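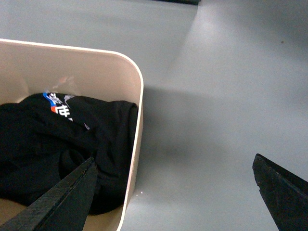 Folding line back up after gripper fault at Liltincombe

Well, that was a fortnight! If you've been wondering why the garment sorting bench has been so quiet, the short version is that our robot stopped letting go of things.

It started in the middle of the afternoon, on cycle 193 of what was meant to be a run of 500. The arm picked a T-shirt out of its bin, carried it across, and then just held on. The software was sure the fingers had opened (they hadn't), so off it went for the next one with the first still dangling, and dragged the bin half a metre along the bench before Bhavana Hegde got to the stop button. She was on the right side of the guard, thank goodness, and no one was hurt. One bin cracked and a sleeve got torn.

Yao-tsung Chang had the gripper apart by dinner time and found lint packed in behind the slide, plus a position sensor that had worked loose. So the thing was jammed and also telling fibs about it, a rotten combination. What bothered all of us more was that the arm kept moving with a load it didn't know it had. Avier, who look after the controller for us, have now added a grip check before every move, and if the motor current looks wrong the arm stops dead and waits for a person.

We've also dropped the speed to 300 mm a second from 400 until we trust it again. Dark cotton is still in the mix, and I'm told it sheds the worst, so the slide gets brushed out at every shift change now. Please do sign the sheet when you've done it!

Bhavana is running the restart checks through to the end of the month. If you see the fingers hesitate over a bin, even for a second, hit stop and come find one of us. I'd much rather have ten false alarms.

Contact the Liltincombe newsroom | © Clakonness | Back to top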